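Re: [bench-list] Cleaning scuffed matte black plastic – what do you use?
27 December 2018
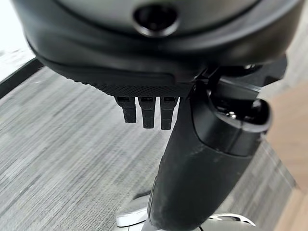
Gray housing, black rim, and the scuffed black tube with its bracket.

Hello all,

I promised in September that I would write again when I had tried the suggestions, and now I finally have a few free days. First I quote the message I am answering, so that new members can follow.

> I would not begin with any polish. On matte black plastic a polish makes
> shiny spots, and then you have two problems. Begin with a soft brush, dry,
> then a cloth with a little water and one drop of dish soap. If the light
> marks are still there after this, they are probably in the plastic and not
> on it. Also, please tell us which parts are smooth and which have a
> pattern. I treat these quite differently. And do you take the clamp off,
> or clean around it?

Thank you for this answer, it was the most useful one I received. I will try to reply to each point.

About the surfaces. The large dark gray housing is smooth and a little glossy. It is the easy part, and a damp cloth is enough. Under it there is a thicker black edge, and along the bottom a black band with a fine dotted pattern. The band is where I lose my time. A cloth goes over the tops of the dots and does nothing between them, and a paper towel is worse, it leaves small fibers. I tried the Vakus brush that was recommended on this list, but I found it too stiff for my taste. An old toothbrush was better for me. I go along the band in one direction only, and I wipe the brush on a dry rag very often.

The three small black pieces which hang below the band need patience. They stand close together in a row, and each has a little slot or notch near the top. I use a wooden toothpick with a thin piece of cotton around the end. Please do not push from the side, I do not trust small plastic parts. The recessed hole near the top of the housing has a raised lip, and dust likes to sit in there too. For this I use a dry cotton swab and turn it slowly.

Now the long black tube, which was my original question. It is matte, and it has light gray scuffs and worn patches, mostly on the left side and on the lower half. There is also some dust, so it is difficult to judge where the dirt ends and the damage begins. My test on an old piece of similar plastic was this: I marked one square with tape, brushed it, washed it with soap and water, and let it dry for 20 minutes before looking. What was still gray after drying I now call wear, and I leave it in peace. When the plastic is damp everything looks beautifully black, and this fooled me two times.

I also bought the Tedesco plastic restorer, because two members wrote warmly about it. On my test piece it made the color deeper, but it stayed slightly greasy and by the next morning it had collected new dust. Maybe I used too much. I would not put it on anything that must be held or clamped.

About the clamp – I clean around it. It is an angular black bracket with several flat faces and ridges, and there is a small metal screw head inside an opening. I prefer not to loosen a screw only for cleaning. The ridges I do with the toothbrush, and the corner between bracket and tube with the toothpick.

Two questions are still open for me:

1. Has anybody tried the Siltelel wipes on a dotted or knurled pattern? The shop says they leave no fibers, but I would like to hear it from a person who does not sell them.

2. Is there some way to make a worn patch less visible without making it shiny? I have read about warming the plastic with a hair dryer, but I am afraid to do this near thin parts.

I read the list in digest form, so my answers can be one day late. If you prefer to write to me directly, this is also fine, and I will collect the replies in one message afterwards.

With friendly greetings from Lurnamia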